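Simulation release check

Print this article
E-mail this article

A simulation release check is a documented procedure applied to a robot manipulation task in a computer simulator before a control program is allowed to run on physical equipment. The term is used mainly for arms fitted with grippers and wrist cameras. One widely copied version is the Delton procedure, written by Hauwa Okoro and later revised by Chidubem Isah for the Ketetti test program. 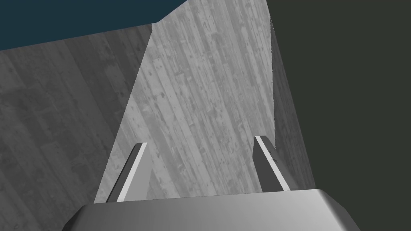
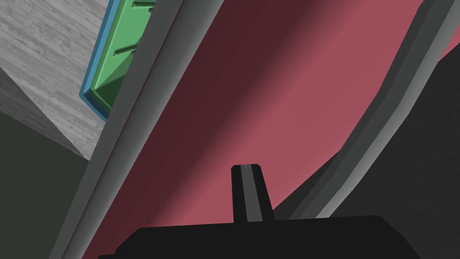
Simulated views close to the gripper.

Scope

The check covers the simulated scene, the robot model, the rendered camera views and the log files. It does not replace the risk assessment of the physical cell, which is carried out separately and signed by a different person. Guarding, emergency stops and operator training are outside its scope.

A check is valid for one combination of scene file, robot model and control program. If any of the three is altered, the earlier result lapses. Changes to comments or file names are exempt under the Delton procedure but are still recorded.

Scene requirements

Objects must be modelled to a common scale, with collision shapes that match the visible surfaces to within 2 millimetres. Mass and friction values are entered for every movable object, and default values are not accepted. Where a value has been estimated, the entry is marked with the letter E and the name of the person who made the estimate.

Textures and colours may be varied between runs, but lighting changes must be logged. Plain backgrounds are permitted. Isah's revision added a rule that shading be left switched on during the check, as several early programs had been tuned on flat-lit scenes and behaved poorly once shadows were introduced.

Camera views

Each simulated camera is given the same lens data and mounting position as its physical counterpart. For a wrist camera, the reviewer confirms that the gripper is rendered in the view and that its outline agrees with the calibration drawing. Hiding the gripper to obtain a clearer view of the workpiece is treated as a fault.

Very close views are kept in the record. Older practice at Vosusex was to discard any view in which a single surface took up most of the picture. The Delton procedure reversed this and requires that such views be stored with the rest of the run, along with the joint positions at that moment.

Runs and records

The minimum is 144 runs per task, with object starting positions drawn from a fixed list of seeds. Each run is limited to 60 seconds of simulated time. A run that reaches the limit is entered as incomplete and may not be repeated under the same seed. Programs intended for use near people require 3,000 runs.

Records consist of the seed, the software version, the contact forces at the fingers and all camera views. Logs are stored in the Etim format, a plain text layout that can be read without the simulator. The reviewer must be someone other than the author of the control program.

Faults

Faults are divided into two classes. A class A fault, such as a finger passing through a solid object, stops the check until the model has been corrected. A class B fault, such as a missing texture or a late time stamp, is noted and the check continues. Three class B faults of the same kind are counted as one of class A.

Criticism

Okoro has written that the fixed seed list encourages authors to tune their programs to known starting positions. A rotating list was proposed in November but was not adopted. Smaller laboratories have also objected to the cost of storing every camera view.

See also: Gripper calibration; Collision model; Wrist camera

Last revised 17 May 2024

Print this article
E-mail this article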